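About Us - Clurkum Robot Practice

How we got here, and the rules we live by 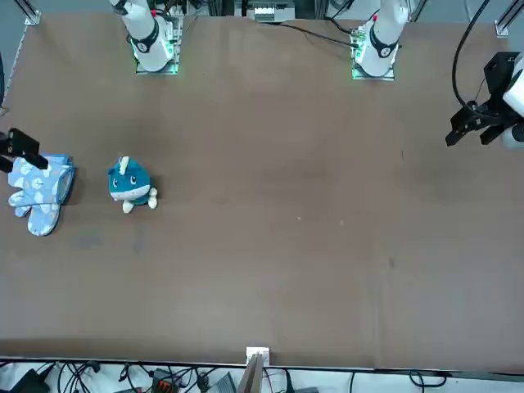 A glove, a plush toy and two arms at the bench in Stonport.

Hi, I'm Trinidad Bustos, and I run Clurkum together with Amna Orakzai. We write the house rules for people who work next to two-armed robots, we teach those rules, and (this is the part I'm proudest of) we follow them ourselves every single day at our own table.

I came to this from a packaging plant, where the safety binder had 645 pages and lived on a shelf above the microwave. I'm pretty sure I was the only person who ever opened it! Amna was teaching shop class at the time. We met at an evening course in Carrasco, got to complaining over bad coffee, and by August we had a first draft of our own rules that fit on 11 pages. It's still 11 pages. Every time somebody wants to add one, we argue about what comes out.

So what's in it? Mostly plain stuff. Hands stay off the table while the arms are powered to move. One person calls the start, out loud, and that same person calls the stop. You walk the edge of the table before a session and look at your cables, and if one of them lies where an arm could snag it, you move it before you do anything else. Green light on a base plate doesn't mean "go ahead and reach in" - ask whoever's running the session. I repeat that one a lot, sorry in advance if you take our class.

We're also fussy about what goes on the table. Soft things first, always. New students start out with gloves and stuffed toys, and they get a long way in before we hand them anything hard or heavy. A couple of items at a time is plenty, with lots of bare surface between them and the far side. Amna likes each item logged by name in Skeneo, our shared notebook, and she will notice if you write "toy" when we have a shelf full of toys.

Near misses go in the notebook too, with no blame attached. I've written up 5 of my own, and I read them to each new class because I think people relax once they hear the teacher has messed up.

We've now had 100 students through the Stonport shop, from high school clubs to folks who've run machines longer than I've been alive. Classes are small and the afternoon ones start at 2:00. Wear closed shoes, tie your hair back, leave the dangly bracelets at home, and bring questions - Amna loves an argument about rule four.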